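# The Grip That Reported Closed

The fault that cost Stindier most of a spring was first logged as an operator error. A hand-held gripper, one of the Furkar units the company uses to record manipulation work, had reported a jaw opening of zero while a part was plainly between the jaws. The operator was told to recalibrate. He did, and the next recording was normal.

By the end of April the same entry had appeared in 63 recordings out of a batch of 140. All of them had passed the automatic checks. The checks asked whether a jaw position was present, whether it was in range and whether it changed over time. It was, it was, and it did.

The Furkar is a simple tool. Two jaws ride on linkage arms, and a trigger in the handle closes them. A magnetic encoder on the drive shaft reads the angle, and software converts the angle to an opening in millimeters. The recordings are later used to train a fixed arm in the packing cell, which copies both the path of the hand and the opening of the jaws.

The conversion assumes that the shaft and the linkage move together. On the affected units they did not. The drive hub is clamped to the shaft with a set screw, and under repeated hard squeezing the hub could creep by a few degrees. Each slip moved the true opening away from the reported one. The error was always in the same direction, toward closed, and it built up over a session.

Recalibration hid it. The procedure has the operator close the empty jaws fully and press a button, which stores the current shaft angle as zero. It corrects the offset without testing whether the offset should have been there. A unit with a slipping hub would leave calibration with good numbers and drift again within the hour.

The consequence showed up in the packing cell. An arm trained on the batch closed too far on rigid parts and tripped its current limit. On soft parts it did not trip, and it crushed them. On 5 occasions the arm stalled with a part held and had to be released by hand. The cell's written procedure called for power to be removed first. In 2 of the 5 cases it had not been, and the arm was still trying to close when someone reached in. There were no injuries. The second case was reported to the safety office at Lie, where the cell is installed, and training runs were stopped that afternoon.

The first attempt at a fix was thread locker on the set screw. It slowed the creep and did not end it. The second was a flat ground on the shaft, so that the screw had a face to bear against. Units with the flat were cycled overnight against a rubber block and checked the next morning with a feeler gauge.

A mechanical fix left the question of how to find the fault in data already recorded. The wrist camera supplied an answer. The jaws are in view in every recording, and their separation can be measured from the video without using the encoder at all.

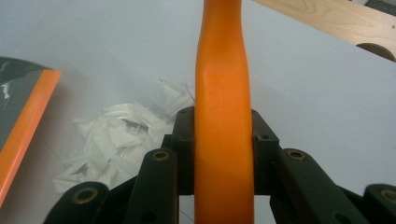 Munther Tannous

A smooth orange object held between the two jaws makes a convenient target for that measurement. The dark gray jaw blocks stand out against it, and each of the four black arms has a brass-rimmed pivot hole that a tracker can follow. The angle between arms gives the opening directly. If the encoder disagrees by more than a set margin, the recording is held back.

The check, written at Cletitz, now runs before any file is accepted. It fails when a pivot is hidden for long stretches, and those files go to manual review. Calibration has also been changed: the operator closes the jaws on a gauge block after zeroing, and the unit is rejected if the reading is wrong.

The 63 recordings have been withdrawn. Correcting them from the video was considered, but the drift within a session was uneven and the work was judged to cost more than recording again.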